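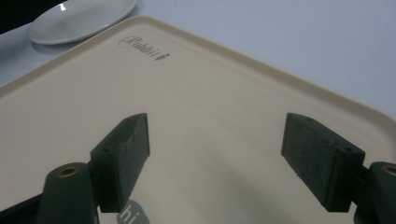
Open fingers over the cream tray, plate behind it on the tabletop.

Ornbridge tray and plate set: data card and equipment plan

Maintainer: Nour Rizk
Purchasing contact: Jihad Chamoun
Last edited: 29 Jan 2025

What this is

Tabletop recordings made with hand-held grippers. This card covers the tray and plate portion and lists what we need to buy before the next round in March. Recording settings are in the main Ornbridge README.

Props

One cream rectangular tray with rounded corners and a "Rabbit" logo near the rim. One round white plate. Both stay on the prop list for March. If the tray has to be replaced, get the same color and keep the old one for comparison.

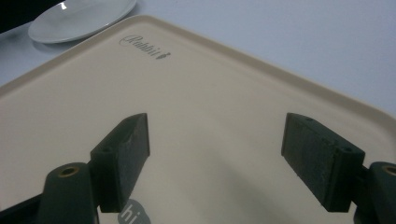

Same tray and plate, fingers open. The pads show scuffs and lighter scratches.

Finger wear

The green pads on both fingers are scuffed. Nabil Issa wants a fresh pair at the start of each block of 300 recordings. The budget assumes this. Old pairs go in the marked bin with the block number written on the bag.

To buy before March

Finger pairs: 9, from Dresura. Price per pair is $42.
Threaded inserts, brass: one bag. Check the size against the current fingers before ordering.
Spare tray: 1
Storage cards: quote requested from Smadi, not yet received.

The finger pairs come to $378. Props and inserts have a separate limit of $200, and Sawsan Boutros approves anything over that. Storage is not in either figure.

Not planned this year

A second fixed arm. Brukdale quoted one in the fall and the lead time ran past the end of the project. Please don't add it back to the sheet without talking to Jihad first.

Known gaps

Only one tray color. No stacked plates. Block labels in the first batch were typed by hand and a few are inconsistent; Sawsan Hijazi is correcting them in the index file, so use the index and ignore the folder names.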